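Old green desktop board, four slots, which pair do I use?
Hardware Help > Motherboards and Memory

slotted_spoon
Posts: 15

I pulled the board out of an office tower that came from the Prendergast surplus sale in October. It is a plain green board with four memory slots and the processor still in the socket. I want to use it for a small file box at home. I have two matching sticks of memory that came out of the same tower, and I also bought two more that are a different make but the same speed.

One of the slots has a yellowish strip along the edge and the other three are dark. I don't have the manual. The seller had nothing and the tower had no sticker left on the inside.

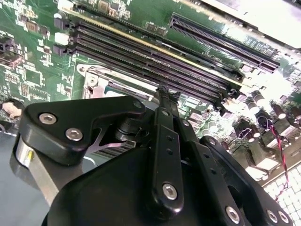

graywether: Color on the slots doesn't mean the same thing from one maker to the next. On some boards the odd colored one is the slot you fill first, on others it marks a pair. With a single one that differs I would guess it's first, but it is a guess. Look for tiny white print next to each slot. If it says DIMM1, DIMM2 and so on, post that and someone can tell you more.

slotted_spoon
I looked with a flashlight. There is print by the slots but half of it is under dust. I will clean it and look again.

pinelathe
Don't bother with the print. Put one stick in the odd slot and turn it on. If it beeps, move the stick. You will have your answer in five minutes and you can't hurt anything as long as the power cord is out when you move it.

graywether
You can hurt something if the stick isn't all the way in. I have a stick in a drawer with a burned contact from exactly that. Unplug, wait, open the clips, push until both ends click, then plug in.

pinelathe
That is what I said, with more words.

Fernodov_fan
I run a Fernodov case with an old office board in it and have all four slots full of mixed sticks. No trouble in two years. Mixed makes are fine if the speed and voltage match.

graywether
Fine until it isn't. Mixed sticks pass a quick test and then give you one bad file a month. For a file box I would use the matched pair and leave the other two slots open. You don't need the memory for that job anyway.

Fernodov_fan
Then run a long memory test overnight. If it passes, it passes.

slotted_spoon
OK, cleaned it. I used a soft paint brush and a can of air, and did the slots first with the clips open. A good amount came out of the long expansion slot too. I can read the print now. The odd slot is number 1. I put the matched pair in 1 and 3 and left the rest open.

Next question is the processor. I don't know how old the paste was, so I wiped the lid with alcohol and coffee filters. The cooler is off and sitting on the bench. I have not opened the socket. The lever is still down and I would like to keep it that way unless there is a good reason to lift it. The lid came up pale and shiny, and there are a few short lines of small print on the left part of it. 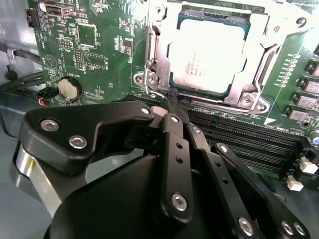 My plan is new paste, a small dot in the middle, and then the cooler straight down with the screws done a little at a time, corner to corner. I have a tube from Starnau that has been in the drawer for a while. It still comes out smooth. Does paste go bad in the tube?

pinelathe
If it comes out smooth, use it. Throw away the first bit.

graywether
Agree with that. Also agree with leaving the lever alone. The only reason to lift it is to check the pins, and if the tower was working when they took it out of service there is no need.

Fernodov_fan
I would lift it. Surplus sales are full of boards that somebody already poked at. A bent pin will look just like a bad memory slot, and you will be back here asking about that.

graywether
And people bend pins by checking for bent pins. Try it first. Check only if a stick doesn't show up.

slotted_spoon
I will try it first. If one of the sticks is missing I'll open the socket.

slotted_spoon
Update, November 14, 2024. It started on the second try. The first time I had forgotten the small power plug near the processor. Both sticks show up and the long test ran 15 hours with no errors. Cooler is barely warm. I am going to leave the two odd sticks out for now.

pinelathe
Sell the other two or hang on to them for the next board.

Fernodov_fan
Put them in. You paid for them.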